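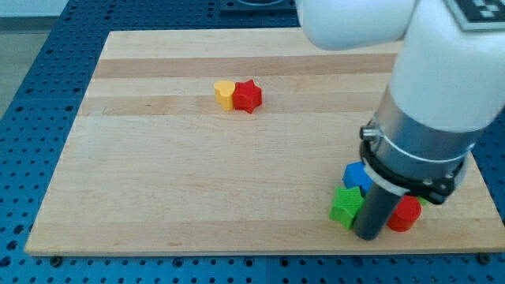

Parri는 블록 밀기 같은 접촉 작업의 경로 계획에 쓸 만한가요?

평면 위에서 물건을 밀어 옮기는 작업이라면 쓸 만합니다. 다만 물건끼리 붙어 있을 때는 설정을 꽤 만져야 해요.

## Parri 두 달 사용기

2월에 Firnano에서 개인 라이선스를 198유로에 결제하고 지금까지 거의 매일 켜 놓고 살았어요. 그전까지는 Nedmont를 썼는데, 그쪽은 집어서 옮기는 작업은 참 잘하면서 미는 작업만 시키면 접촉을 전부 충돌로 처리해 버려서(충돌 예외 목록을 손으로 쓰다가 밤 열한 시를 넘긴 적이 여러 번입니다…) 결국 갈아탔습니다.

제 작업은 단순해요. 나무판 위에 색깔 블록 몇 개를 올려 두고, 끝이 막대처럼 생긴 툴로 밀어서 원하는 자리로 보내는 겁니다. 별, 하트, 원기둥처럼 모양이 제각각이라 어디를 미느냐에 따라 도는 방향이 달라져요. 원기둥은 좀 봐주는 편인데 별은 뾰족한 데를 건드리면 휙 돌아가거든요. 이게 재미있어서 시작했고, 이것 때문에 제일 고생했습니다!

### 설치와 첫인상

설치는 편했어요. 명령어 두 줄 치고 로봇 모델 파일 지정하니 뷰어가 바로 떴습니다. 뷰어가 정말 예뻐요. 예상 접촉점이 작은 화살표로 나오고, 블록을 마우스로 끌어다 놓으면 계획을 그 자리에서 다시 세워 줍니다. 처음 이틀은 일은 안 하고 이것만 갖고 놀았네요.

문서는 아쉽습니다. 튜토리얼이 전부 네모 상자 기준이라, 별 모양 충돌 메시를 넣는 방법은 릴리스 노트 맨 아래에서 찾았어요. 오목한 물체는 `convex_split` 옵션을 켜야 합니다. 안 켜면 별이 오각형 덩어리로 취급돼서 툴이 허공을 밀고 지나가요.

### 계획 성능

블록이 따로 떨어져 있으면 훌륭해요. 같은 배치로 100번 돌려 봤는데 계획 실패는 한 번도 없었고, 경로도 쓸데없이 돌아가지 않아서 보고 있으면 흐뭇합니다.

문제는 뭉쳐 있을 때예요. 사진에 있는 노란 하트와 빨간 별처럼 딱 붙은 한 쌍을 만나면 기본 설정의 Parri는 둘을 한 물체로 묶어서 밀려고 합니다. 통째로 옮길 때는 오히려 고마운 기능인데, 하나만 떼어 내고 싶으면 `group_contacts`를 끄고 접근 각도 후보를 늘려 줘야 해요. 후보를 500개로 올렸더니 떼어 내는 계획이 잘 나왔습니다. 대신 계산하는 동안 커피를 따라 올 수 있어요 ㅎㅎ

툴 주변에 블록이 여러 개 모여 있는 경우도 까다롭습니다. 어느 쪽으로 빠져나가도 뭔가를 건드리게 되니까요. 저는 일단 위로 들어 올린 다음 다시 내려오도록 `lift_first`를 켜 두는데, 이걸 왜 기본값으로 안 해 놨는지는 아직도 모르겠습니다.

### 제어와 인식 연결

제어 쪽은 50 Hz로 목표 위치를 보내게 해 놓고 쓰는데, 저속에서는 불만이 없어요. 속도를 올리면 블록이 툴 끝에서 옆으로 미끄러지는 게 눈에 띄고, 이때는 재계획 주기를 짧게 잡아야 합니다.

인식은 Uvside 플러그인을 붙였습니다. 색깔 구분은 잘하는 편이고, 툴 뒤로 가려진 블록이 골칫거리예요. 조금만 보이면 중심을 엉뚱한 데로 잡아서 계획도 같이 틀어집니다. 신뢰도가 낮은 물체는 마지막 위치를 유지하라는 옵션이 있긴 한데, 그 블록이 밀린 경우까지는 챙겨 주지 않아요. 포럼에 질문을 올렸더니 플러그인 관리자인 Lefteris Dimitriou 님이 설정 파일을 통째로 붙여서 답을 주셨고, 그걸 쓰니 한결 나아졌습니다. (감사해요!)

### 로그 도구

의외로 제일 정든 기능입니다. 실행 기록을 열면 계획한 경로와 움직인 경로를 겹쳐 볼 수 있고, 접촉이 예상보다 늦은 구간이 주황색으로 표시돼요. 내보내기가 CSV뿐인 건 좀 짜지만 저는 어차피 스크립트로 읽으니 괜찮았어요.

별점은 다섯 개 중 네 개 드릴게요. 밀기 작업을 하시는 분이면 체험판부터 깔아 보시고, 집고 놓는 작업이 대부분이면 저라면 Nedmont를 그대로 쓰겠습니다. 저는 다음 주에 접근 각도 후보를 좀 줄여 볼 생각이고, 결과가 괜찮으면 설정 파일을 댓글에 올려 둘게요.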